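Search this site Go

Posted 21 Mar 2019 by Ifigeneia Alexiou

Indoor humidity, month three

The logger has now run for 62 days without a gap, so the numbers are worth writing up. It is a Cletix unit, mounted on an inside wall at head height, away from the register. It takes a reading every 12 minutes and writes to a card. I pull the card by hand and load the file into a spreadsheet.

Relative humidity tells you little without the temperature next to it. Air at 68 degrees and 40 percent holds the same water as cooler air at a higher percentage, so I convert everything to dew point first. Once that is done, most of the daily zigzag in the chart goes away. What is left is the furnace cycle and the weather.

Wood follows the average and ignores the zigzag. A wide panel takes weeks to catch up with the room, and it moves across the grain far more than along it. Drawer fronts are where the movement shows first, in the seams.

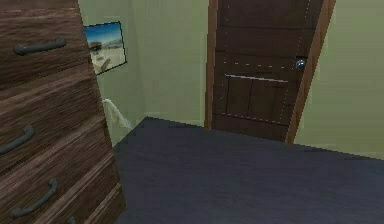

Illey wrote in under the last post that a logger on a wall reads the wall, and that an outside wall in winter can sit several degrees below the room. I agree with this, and it is why mine hangs on an inside one. I still ran a check with a second sensor in the middle of the room for 283 readings. The two dew points tracked closely, with a small fixed offset that I now subtract.

The humidifier is a separate problem. Its built-in dial is marked in percent but behaves more like a fan timer. I set it once in early March and left it alone – changing it daily makes the data useless. Tabletops are the other thing to watch. A solid top needs slotted holes or clips underneath, or it will pull against its base when the air dries out.

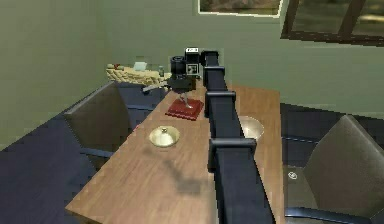
Dining table, medium-brown grain.

Next I want to log the basement on the same schedule and compare the two dew points. The spreadsheet will need a second tab.

This site uses cookies. By continuing to browse you accept their use. OK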